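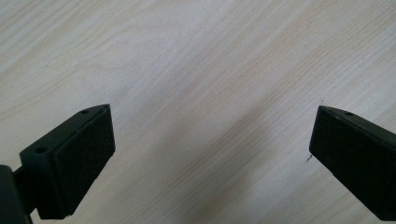 Rostam Karimi writes that he wiped his pale kitchen table with a diluted all-purpose cleaner every evening from January onward, and that the surface is now dull and slightly rough along the grain. He would like to know whether it needs sanding or only a better cleaner.

The answer depends on what the top is made of and how it is finished. Light tabletops are sold as solid wood, as veneer over board, and as printed surfaces with a wood pattern. All three can show straight grain with wide arches in it, so the pattern on the face tells you very little. Look at the edge and the underside instead. On solid wood the grain lines run over the edge and continue underneath. On veneer there is usually a separate strip along the edge, and the underside may not match. A printed top has no pores and the pattern may repeat at a fixed interval.

Checking the finish

Put one drop of water on a spot near the table leg and leave it for 4 minutes. If the drop stays round, the finish is intact. If it flattens and the wood under it darkens, the finish is worn or was only ever oil. Blot the water and let the spot dry overnight before doing anything else.

Test in a second place, near the seat that gets the most use. Wear is seldom even. One end of a table can be sound when the other has almost nothing left on it.

Routine cleaning

Use a soft cloth, well wrung out, with a few drops of dish soap in a bowl of warm water. Wipe with the grain. Go over it again with plain water on a second cloth, then dry it. Soap left on the surface dries to a film, and on a pale top the film looks like a gray haze. Much of what gets reported as a worn finish is this film — wash it off before reaching for sandpaper.

Avoid ammonia, scouring powder, and the green side of a sponge. Vinegar is often recommended. It does little on a sealed top and can dull an oiled one.

Raised grain

Roughness that follows the grain comes from repeated wetting. The fibers swell and stand up, and they do not lie down again when dry. On solid wood with an oil finish, proceed as follows.

1. Clean the top and let it dry for a full day.
2. Sand lightly with 240 grit, by hand, along the grain. Four or five passes are enough.
3. Vacuum the dust, then wipe with a dry cloth.
4. Apply a thin coat of clear oil. Wipe off the excess after 15 minutes.
5. Repeat the next day if the drop test still fails.

Spread oily cloths flat outdoors to dry, or put them in a metal can of water with a lid. A crumpled oily rag can catch fire without any flame near it.

On veneer, skip step 2 or limit it to two passes with a worn piece of paper. The wood layer is thin and a sand-through cannot be repaired at home. Printed tops must not be sanded at all.

Color

Pale wood yellows in sunlight, and clear oil warms it further. If the whitish tone is to be kept, use an oil with white pigment and try it on the underside first. Move placemats and fruit bowls every week or two, or their outlines will show.

White rings are moisture in the finish and often fade in a few days. Black rings are in the wood itself and need sanding or a bleach made for wood.

Kiri Tuhiwai adds that felt pads under lamps and vases should be replaced once they pick up grit, as the grit does the scratching.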